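Cloths and trays, bench 2
Sep 19, 2026

Started again on the wiping cloths after leaving them alone since August.

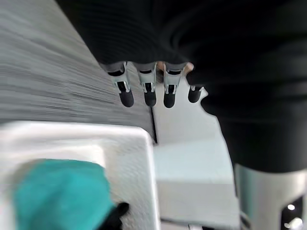
The old stock is down to 52 usable cloths, the rest went in the rag bin. Too many had hard spots from the Tichý wax and no amount of rewashing shifts it. New order is with Lemari, teal only this time. The mixed colors were a nuisance because people used the yellow ones for everything and then they all went gray.

Washed one load at the short setting with 13 g of Pisex powder. Came out fine, a bit stiff at the hems. Second load had half the powder and an extra rinse - softer, and less lint when I rubbed one on the black test plate. Will stay with the half dose.

Folding: in thirds, then once across. Quarters look neater but the stack leans and the top ones slide off when somebody pulls from the middle. Used cloths can just be dropped in a tray, no need to fold those.

Trays: keep the white ones with the raised rim for cloths only. One came back from the paint side with screws in it and I had to pick metal bits out of a hem. The Enitz bins are the right place for hardware. I put tape on the shelf edge to mark which is which, needs a proper label.

Shelf paper is almost gone. A 500 sheet pack lasted longer than I thought, so same size again, not the 2000.

Still to do:
wash the last load, half dose
wipe out the trays before the new cloths go in
ask Lemari if the hems can be overlocked
move the wax tins away from the clean stack - they leak at the lid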